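Hondow sleeve kit and the "hinge-first" method for cabinet work – a long-term review

I've been meaning to write this one up since May, when Vikas Kandpal talked me into trying the Hondow kit in our office space. If you haven't met it, it is a software package plus a short booklet for people who teach robot hands to open and close furniture, and it follows the method Estela Cabral and Constanza Núñez set out in their paper. The idea is a simple one. You let the robot work out where a door's hinge line is before it plans any finger motion at all, and everything afterward gets planned as an arc around that line. We had been doing it the old way, fingertips first, and I was fond of the old way, so please read this as coming from a bit of a skeptic.

Setting up

Setup took me an afternoon and most of a pot of coffee. You give it one wrist view for each hand and one head view, and the calibration walks you through the rest in a friendly enough manner. My one real grumble is the booklet, where the hand drawings are tiny and the thumb is numbered differently on two facing pages (Puspita Manurung spotted that, bless her). The part I liked best is that the thumb gets its own little model, so the planner can keep it on one side of a board edge while the four fingers stay on the other.
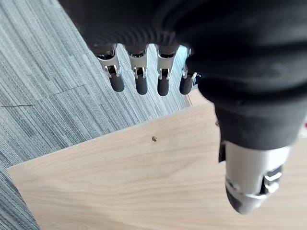
How it did on the cabinets

We ran 2,005 trials in all, on light-wood cabinets with hinged doors, split between the old planner and the new one. Of the hinge-first trials, 1,104 ended with the door where we wanted it, and I was pleased with that, considering how many we started from awkward poses on purpose. Upper doors were the easy ones. Low doors are harder for everybody, people included, because the hand has to come down close to the carpet and work beside a vertical panel with very little room for the thumb. The old planner liked to bring the whole palm in at once down there. The new one turns the wrist early and lets the thumb lead – a small change, but I do think it's where most of the benefit comes from. 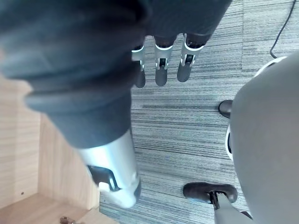

Page last changed: 10/24/20

Striped carpet deserves a paragraph of its own, I'm afraid. The hinge finder looks for long straight lines, and carpet tiles are full of long straight lines, so in the first week it would happily propose a hinge running across the floor. There is a setting called floor reject, which is off by default for reasons I can't imagine. Turn it on. After that we had 20 bad proposals in the whole remaining run, nearly all of them with a door open low over the carpet, and I can live with that.

The head view helps more than I expected. With two doors standing open at once, one above the other, the wrist views alone get muddled over which edge belongs to which door, and the planner will sometimes pick the lower arc for the upper door. Looking down from the head, it can tell them apart by how far each one reaches into the aisle.
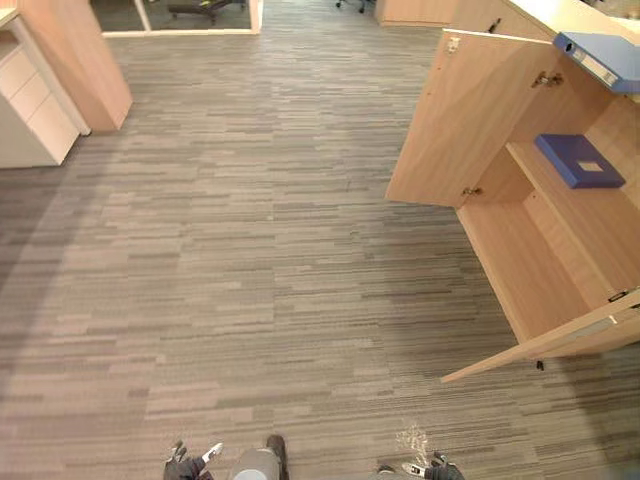

I also tried it with the shelf task from the back of the booklet, where the robot opens a door, fetches a flat box and closes up again. The opening half went nicely. The fetching half is really somebody else's problem, and the kit more or less says so, handing over to whatever grasp planner you have already. We used Prika, which was fine, if slow to start. Estela Olivares tried the same with Vergara and found it quicker but fussier about lighting, so you may want to test both.

As for drawbacks, the logs are enormous and there's no tidy way to trim them. Support answered both my emails, kindly and at length, though the second reply pointed me to a page I'd already read. And the method does assume a proper hinge. Sliding doors are out, and drawers only work through a workaround in the appendix that I never got to behave.

Would I buy it again? Yes, and I've asked for a second license for Vikas so he'll stop borrowing mine. If your work is mostly drawers I'd hold off and look at Vullen, which was made with those in mind. Four stars from me, and I'll add a note here if the next release sorts out the logs.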